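Climdale HG2 hand-held grippers (pair): equipment review
Prepared for the Shared Equipment Group by Huiling Fan. Trial sessions run by Shaohua Han and Doaa Tazi. Issued 17th March.

Scope

The group was asked to advise on whether the Climdale HG2 should replace the two Danko trigger grippers now held in the equipment store. The HG2 is sold as a matched pair for recording two-handed manipulation, with a camera in each gripper and a set of marker cubes for tracking. The trial covered 60 recorded takes with the Climdale pair and the same number with the Danko pair, using one set of tasks and the same operators. Loan units were supplied by Ploner, and no payment was made or received in connection with this review.

Handling

Both operators found the Climdale units easier to hold at table height. The grip is set well back from the jaws, and the wrist stays close to straight when an object is approached from above. The Danko units are lighter, and one operator preferred them for small parts. The body of the HG2 is bulky, and when both hands work close together the two housings will touch before the jaws meet. Operators should allow for this when planning a task that involves passing an object from hand to hand.

The trigger has a long travel and a light return spring. Fine control of the opening is good in the first half of the travel and less good in the second. Weidong Yin, who has smaller hands than the other testers, could not reach the trigger at its outermost setting and used the inner one throughout.

Jaws and pads

The black V-shaped jaws gave a secure hold on fruit, cups and folded cloth. Soft produce was included in the task list at the request of the kitchen project, and the pads left no marks on it that the operators considered worth recording. Flat items were another matter. A laminated card lying on the table could be lifted in only 18 of the takes in which it was attempted, and the Danko jaws, with their straight edge, did better.

Replacement pads are sold in sets of four. Changing one requires the small hexagonal key supplied in the case, which should be kept with the units.
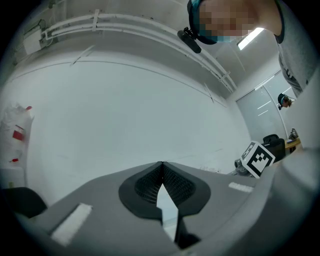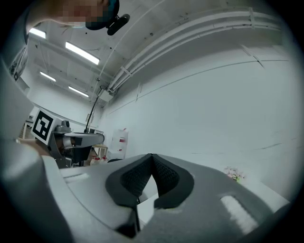
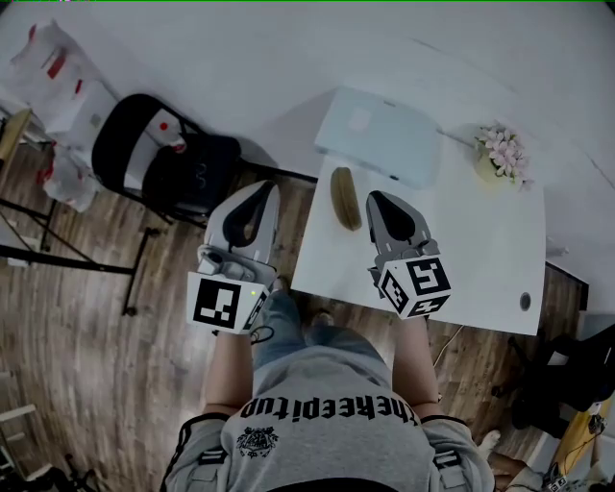
Trial of the hand-held grippers: two views from the gripper cameras, and the table seen from above with a banana set out between the pair.

Cameras

The wide view is the strongest feature of the HG2. It takes in the jaws and a large part of the room together, which gives the tracking software plenty of fixed detail to work from. The price is strong distortion towards the edges, and the housing itself occupies a good deal of the lower half of the picture. Users who need a clean view of the object should note this before ordering. Bright ceiling lights were handled acceptably, although exposure was slow to settle when a gripper was turned quickly from the table to the ceiling.

Marker cubes and tracking

The cubes are firmly fixed and did not shift during the trial. Tracking was lost most often when one gripper passed behind the other. Torbjørn Magnusson processed the recordings and rejected 2 takes from the Climdale pair on these grounds. Calibration must be repeated whenever a cube is removed, and the instructions on this point are brief to the extent of being unhelpful. The group has written its own procedure, which is available on request.

Power and cables

Each unit ran for 129 minutes on a full charge with the camera recording. Charging is by a cable that fits tightly and must be pushed fully home. The Tallent controller already in the store recognised both grippers without additional software, but file transfer at the end of a session was slow and should be allowed for in bookings.

Findings

The Climdale HG2 is recommended for two-handed work with rounded or soft objects. It is not recommended as the only pair available to the department. The group advises that one Climdale pair be purchased and that the Danko units be retained for flat and small items. Spare pads should be ordered at the same time; those ordered in December for another Climdale product do not fit.

Requests to borrow the loan units before they are returned should be sent to Doaa Tazi, giving the task, the number of operators and the preferred session.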